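Sep 5, 2018

Back from Mernholm and my feet are killing me, but what a day! I've driven past the sign for the old Turcotte house probably 200 times and never once turned in. Today I finally did, mostly to get out of the heat, and I ended up staying until they locked the door behind me.

It's a stone farmhouse with a frame addition stuck on the back, and the addition is the part I liked best. You step down into it (I nearly fell) and you're in the old kitchen, with a fireplace you could park a riding mower in. The guide let us put our hands in the groove on the hearthstone where people sharpened their knives. I kept thinking about how many suppers it takes to wear down a rock like that.

Upstairs is plainer. Two bedrooms, a sewing room, and a storage closet with newspapers pasted on the walls to keep the drafts out. I stood in that closet reading ads for hats and liver pills until a very patient couple coughed behind me. One whole column was about a fight over where to put the Lumutlow bridge, and the letters were every bit as nasty as anything you'd read online now. Somebody called the county surveyor a "goose in trousers," and I am going to use that.

The thing I really went for was the ledger, though. I'd heard the Turcottes ran a little store out of the front room, and they did, and the account book is right there under glass, open to a page of nails and molasses and blue thread. They turn one page a week. One! The guide said there are 676 pages in it, so I did the math on my ticket stub and it comes out to thirteen years to see the whole book. I asked if anybody had typed it up and she said part of it, there's a binder in the gift shop. So of course I bought a copy of the binder.
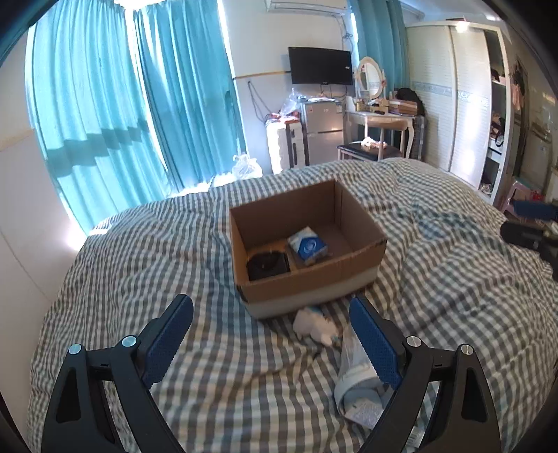
I read maybe a quarter of it in the car with the windows down before I even started home. A lot of it is dull, I won't lie, pounds of this and yards of that. But then you hit a line like "one pr. shoes, returned, too proud" and you want to know everything. Too proud for the shoes? Were the shoes too proud? I have been chewing on it all evening.

Stopped in Grakavia on the way for pie and gas. The old train depot there still has plywood over the windows, and there's a hand-painted sign now saying they need 600 signatures before the county will even talk about saving it. I signed at the diner counter. The sheet looked pretty full, so maybe there's hope. I remember waiting on that platform as a kid with a suitcase too big for me, eating crackers and scared to death I'd get on the wrong train. I'd hate to see it turned into a parking lot.

Spent $20 on the binder, which felt steep for photocopies, but the money goes to the roof and I saw the buckets in the sewing room, so fine.

The house closes for the winter in November and I want to get back before then, partly to see a different page and partly to ask about the barn, which was roped off today. The guide said there's a sleigh in there that still has its bells. She also said they're looking for someone to help type up the rest of the ledger from scans. I told her I'd think about it, and then I thought about it for the entire drive, so I suppose I'd better call. My handwriting is awful but I can read anybody else's, I had years of practice with my grandmother's recipe cards.

Need to find my good reading glasses first. And soak these feet.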